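Support Center > Teleoperation and Hand Guiding > Closed tickets

Subject: Gripper state recorded late during remote demonstration, arm stops short on replay
Product: Skakance teaching station, wrist camera option
Site: Drostthorpe training hall
Priority: Normal
Status: Resolved
Opened: 22 March 2024

Description of the problem

The Drostthorpe site reports that demonstrations given by remote control do not replay correctly. The operator guides the arm with the hand controller, closes the gripper on the object, and moves it to the place position. The live motion is correct. When the recording is replayed, the arm follows the same path, but the fingers begin to close after the arm has already started to lift.

Demonstrations given by hand, with the arm in free-drive mode and the gripper operated from the wrist button, replay without error. The site has asked whether the recordings already made can be kept.

Information supplied by the site

The station was moved in December from the Olbridge workshop and was put back into service without a full setup. The hand controller is an Asante unit, connected through the site network. The set under review contains 60 demonstrations, all given by remote control. No error is shown on the operator panel during recording or replay.

First response from Support

Please confirm the following before any further recording is made:

1. The clock source selected for the arm, the gripper and the wrist camera.
2. The value in the field "Gripper command buffer."
3. Whether the controller is connected by cable or through the site network.
4. Whether the replay speed is set to 100 percent.

Please do not delete or trim the existing recordings. The raw log is needed to determine the offset, and trimming removes the opening segment that contains the clock marks.

Reply from the site

The arm and the camera use the station clock. The gripper is set to "Controller." The command buffer is set to 2000 milliseconds. The controller is connected through the site network. Replay speed is 100 percent.

The site adds that two operators have started to wait after closing the fingers before they lift. Their recordings replay with fewer failures, but the pause is also learned, and the trained arm now waits at points where no wait is wanted.

Analysis

The raw logs were reviewed. The arm position and the camera images are aligned. The gripper channel is stamped by the controller and held in the buffer before it is written, so each open or close command appears later in the record than the motion it belongs to. In free-drive mode the command comes from the wrist button and does not pass through the controller, which explains why those demonstrations are not affected.

The practice of waiting before the lift should be discontinued. It hides the fault in replay and adds a behavior to the training data that must later be removed.

Corrective steps

1. Stop the recording service from the operator panel. Leave the arm powered and the brakes engaged.

2. Open Station Settings, then Clocks. Change the gripper source from "Controller" to "Station." Save the change and restart the service.

3. Set the gripper command buffer to 4 milliseconds. Connect the controller by cable for the remainder of the procedure.

4. Record one short demonstration by remote control. Open the fingers, bring them to either side of the object, close, and lift. Do not pause between the close command and the lift.

5. Open the demonstration in the review window and step through the wrist camera images next to the gripper channel. Select an image in which the object stands between the two finger pads, and compare the pad spacing in the image with the recorded opening value. The two should agree at every step before and after the close command.

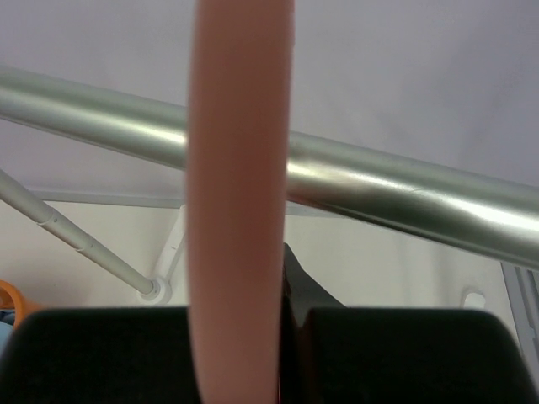 6. Replay the demonstration at reduced speed with one hand on the stop button. If the fingers close before the arm lifts, repeat at full speed.

7. Run the realignment tool on the existing set. Select "Shift gripper channel only." Do not shift the arm or camera channels.

8. Exclude any recording in which the operator waited before lifting. These cannot be corrected by realignment and must be given again.

Result reported by the site

Steps 1 through 8 were completed. The new demonstration replays correctly at both speeds. The existing set was realigned, and the recordings containing a deliberate wait were removed and are being repeated by the same operators. The cable connection will be kept until the site network has been tested.

Closing note

The station setup checklist has been amended to require a check of the gripper clock source after any change of location. If the fault returns, reply to this ticket and attach the raw log with the exported clock settings.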